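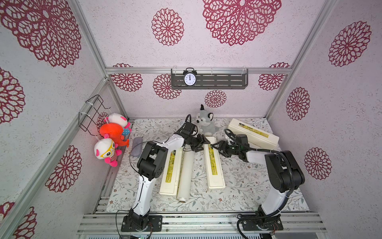 How to set up long lidded boxes for a deep drawer or a shelf

By Gladys Henao
Filed under: Storage, Small spaces
Read 726 times

Long narrow boxes with hinged lids are useful for anything that comes as a roll or a stick: baking paper, foil, knitting needles, candles, paintbrushes, incense, wrapping ribbon. They are also easy to set up badly. If the lids open the wrong way for the drawer, or the labels face the back, you will stop using them within a month and go back to piling everything on top.

Allow an evening for a full kitchen drawer. A single shelf goes much faster.

What you need

Long plastic boxes with attached lids
A tape measure
A table large enough to open all the boxes at once
A mat or cloth to cover the table
Dish soap and a soft cloth
Labels, if the boxes don't already have them, and a pen that writes on plastic
Non-slip drawer liner

Any brand will do as long as the boxes match in width. Mine came from Kondico and I have since added some from Fasavska, which are slightly deeper. The depths don't matter on a shelf. In a drawer they do, so measure before you mix.

Step 1. Measure the space with the lids in mind

Measure the inside of the drawer from front to back, then side to side, then from the base to the underside of the frame above. Write all of it down. The last measurement is the one people skip.

Now open a box fully and measure it again with the lid folded back. A lid that folds flat beside the box takes up extra width the whole time it is open. In a drawer packed tight, there is nowhere for that lid to go, so it stands up and knocks against the counter. Leave a gap at the side you open toward, or plan to lift the box out each time you need it. Both work. I lift mine out.

For a shelf, check the height above the box instead. You want enough room to get your hand in under the shelf above without scraping your knuckles.

Step 2. Cover the table and clear it

Spread a mat or cloth over the table before you bring anything to it. Plastic boxes slide on a bare tabletop and the corners can scratch it. A printed mat is fine, and a small pattern hides crumbs until you are ready to shake it out. If you are sorting very small items, such as needles or pins, use something plain so you can find them again.

Keep the back of the table for things that are staying put and the front for the boxes.

Step 3. Empty everything out

Take out whatever is in the boxes now and group it by length. Don't sort by use yet. Length decides which items can go in a long box at all, and it is quicker to find out now that the foil is too long than after you have written the label.

Throw away empty cardboard tubes, flattened rolls and anything you can't identify. Put nearly finished rolls in a group by themselves. You will use those up first.

Step 4. Open all the boxes together

Lay the boxes side by side, lengthwise from front to back, and fold every lid open in the same direction. Seeing them all open makes it much easier to share things out evenly. It also shows you which hinges are stiff and which lids have started to warp. 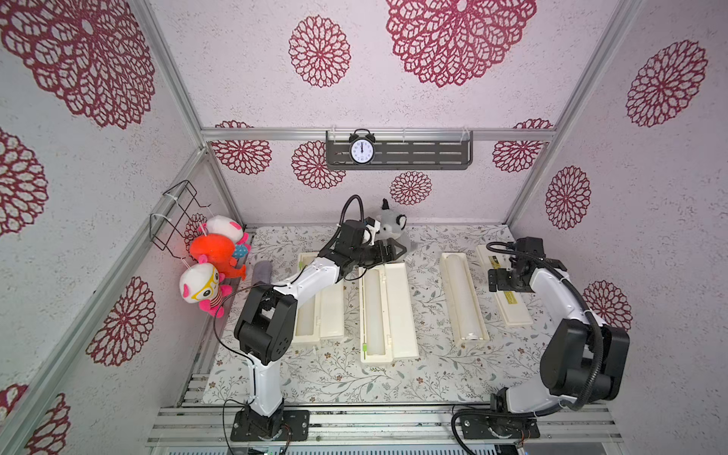

Long trays set front to back, each with its hinged lid folded open beside it.

Work the stiff hinges back and forth gently a few times. If a hinge has a white line along the fold, that lid is close to splitting, so use that box for something you rarely open. I keep birthday candles in mine.

Step 5. Wash and dry

Use lukewarm water and a small amount of dish soap. Skip the dishwasher unless the base of the box says it is safe – long thin plastic bends in the heat and then the lid never closes properly again. Wipe around printed labels without soaking them.

Dry the hinge with the corner of a cloth, then leave the boxes open for a while. Water sits in the fold and comes out later onto your baking paper. If I wash mine after dinner I leave them open until morning.

Step 6. Fill the boxes

Put the longest item in first and push it to one end. Shorter things of the same kind go in the space that is left. Don't lay anything across the top at an angle, even if the lid seems to shut over it.

Rolls: one roll to a box. Tuck the loose end under so it doesn't unwind. If the roll rattles, fold a paper towel and wedge it at the end.

Brushes and needles: all the points facing the same way. With paintbrushes, keep the bristles away from the end wall so they don't bend.

Candles: wrap dark ones in tissue paper. The color can rub off on pale plastic and it doesn't wash out.

Cords and chargers: coil them loosely and fasten each one with a tie. A long box holds more cords than you would expect, but you have to tip it out to get at the bottom one, so I don't recommend more than a single layer.

Close the lid and press along its whole length. If it springs up at one end, something underneath is too tall.

Step 7. Check the labels

Boxes that come with a printed strip on the lid are fine for a shelf at eye level. For a drawer you want the label on the top surface, near the front. For a stack you want it on the end. Decide where the boxes are going before you stick on anything new.

Write what is in the box and nothing more. "Baking paper" is enough. My first labels had the brand and the width on them and they were wrong as soon as I bought a different roll.

Lay the boxes out loosely with the labels toward you and read them from where you will normally stand. Turn around any that you can't read.
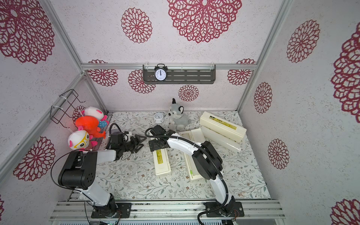 Cream boxes on the vine-print mat, with the clock and the plush toy behind them.

Step 8. Put the boxes away

Cut the drawer liner to size and put it in first. Place the box you use most on the side of your stronger hand. Then the others, working across. Nearly finished rolls go nearest the front.

Slide the drawer in and out a few times. If the boxes shift, fill the gap at the back with a folded dish towel.

On a shelf, set the boxes with their short ends facing out so you can pull them like drawers. Don't stack them more than 2 high unless the lids are completely flat.

Common problems

The lid won't stay shut. Check for something sticking up, then look at the catch. A wide rubber band will hold it until you can replace the box.

The plastic has turned sticky. Tape residue, usually. Rub it with a little cooking oil, leave it for a few minutes, then wash with dish soap.

The box smells of candles or spices. Leave it open overnight with baking soda in the bottom. It may take more than one night.

The box is too long for the drawer. Turn it sideways if the drawer is wide enough. Cutting plastic boxes down leaves sharp edges and I don't do it anymore.

Comments

Declan Conneely
I did this for fly rods tips and tippet spools in the garage. Same problem with the lids. I ended up turning every second box around so the hinges are back to back and it freed up a bit of width.

Katherine Cabrera
Does the cooking oil leave marks on cream plastic? Mine are pale and I've already stained one with a red candle.

Gladys Henao
Katherine, it hasn't on mine if I wash it off the same day. Try it on the base first. I haven't found anything that lifts red wax color.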